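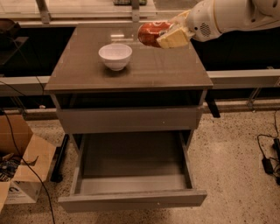 Pikent Two-Drawer Nightstand: Review After Seven Months

Home Reviews Bedroom Living Room Storage Contact

By Daryna Derkach
25/10/2024

I bought the Pikent nightstand in March, when we moved into the apartment in Wirnamden and I had been keeping my lamp on a stack of books. It has been next to the bed ever since, apart from a few weeks when it served as an end table by the couch. I paid full price for it and assembled it myself.

Ordering and delivery

I ordered from Grelidby, which was the only store near us that carried the dark finish. The price was 81 dollars, delivery included. It came in one flat box that I could slide up the stairs but would not want to carry far. One corner of the box was crushed. The panel inside had a layer of foam over it and was fine.

The hardware comes in a single bag, not sorted. The screws for the drawer runners and the screws for the back panel look very much alike and are not the same length. I put two of the long ones into the runners before I noticed, and one of them left a small bump on the outside of the left panel. It faces the wall now. Sort everything into saucers before you start.

Assembly

The instructions are drawings only. Most of them are clear. The drawing for the drawer fronts shows the panel from behind without saying so, and I had to take one front off and turn it around. You need a Phillips screwdriver and a small hammer for the back panel. The hex key is in the bag. It took me one evening with a break for dinner.

The back panel is thin and goes on with small nails. Check that the cabinet is square before you nail it, because this panel is what keeps the whole thing from leaning. I measured corner to corner both ways and had to push one side over a little.

The top

This is the part I like best. It is flat and smooth with no raised edge, so it wipes clean in one pass and you can slide things off it into your hand. The brownish gray hides dust better than the black table I had before. It does show fingerprints under a lamp, mostly greasy ones, and a damp cloth with a drop of dish soap takes those off.

I have left a cold glass on it overnight more than once and there is no ring. A mug of tea straight from the kettle did leave a cloudy spot the size of a coin. It faded over a few days but I can still find it if I look from the side. I use a coaster now.

There is enough room for a lamp, a book, a phone and a glass. A large alarm clock on top of that would be too much.

The drawers

The drawers run on plain metal runners with no soft close. They are not loud, but you will hear them at night. The upper one has worked well from the start. The lower one began to rub on the right side in the summer. I loosened the runner, moved it down slightly and tightened it again, and it has been good since then.

The drawer bottoms are the weak point. They are thin, and the lower one sagged when I kept hardcover books in it. I moved the books to the shelf and put socks in there.

Neither drawer has a proper stop. If you pull hard, the drawer comes all the way out.

Stability on a hard floor

Our floors are hard all through the apartment, and the cabinet slid a bit when I opened a drawer. Felt pads made this worse. Thin rubber pads fixed it. With both drawers open and full, it tips forward if you lean on the top, so anyone with small children should screw it to the wall. The bracket for this is not included.

Compared with the Zinchenko

My sister has the Zinchenko nightstand, which costs more. Her drawers close softly and have thicker bottoms. The top is narrower and scratches easily. For clothes or books I would pay the extra for hers. For a lamp and a glass of water, the Pikent does the job.

Good: the top, the color, the price.
Bad: drawer bottoms, mixed screws, no wall bracket.

I would buy it again for the bedroom. I would not buy it for the hallway, where the drawers get pulled open in a hurry.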